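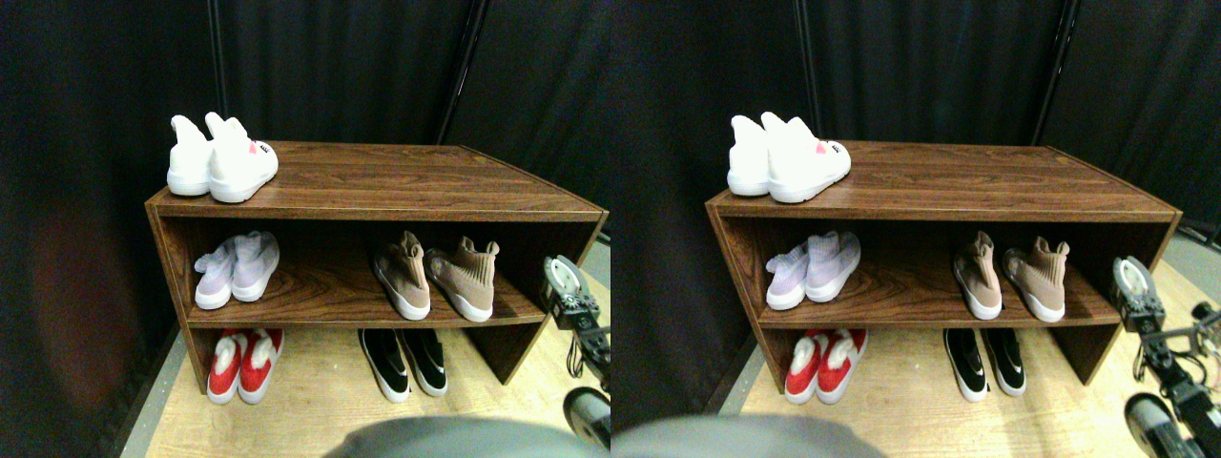
Posted by Osian Wynne – July 24, 2023

Residents of Lilham House are advised that footwear may be kept in the shared hallway only on an open rack with a single middle shelf. The limit is 4 pairs per apartment, effective in November. 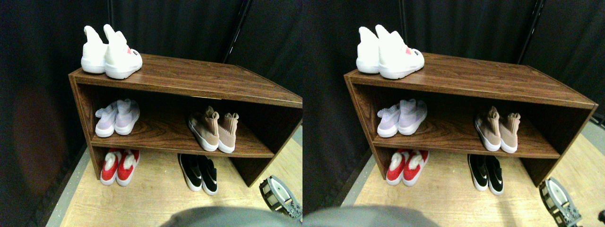 Re: Hallway footwear rule

fesus_29 wrote:
I respectfully object. Section 213 of the lease permits "reasonable storage" and sets no number. A household of five cannot comply.

Reply from Ševčík:
I support the limit. The hallway is a fire exit, and the last repair to its floor cost the association 2,000 dollars. Wood surfaces mark easily – grit does most of the harm.

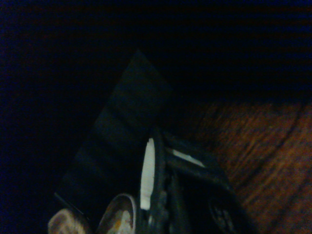
A mat at each door would address the matter at modest expense.

fesus_29 wrote:
A mat is acceptable. The number is not. I request a vote.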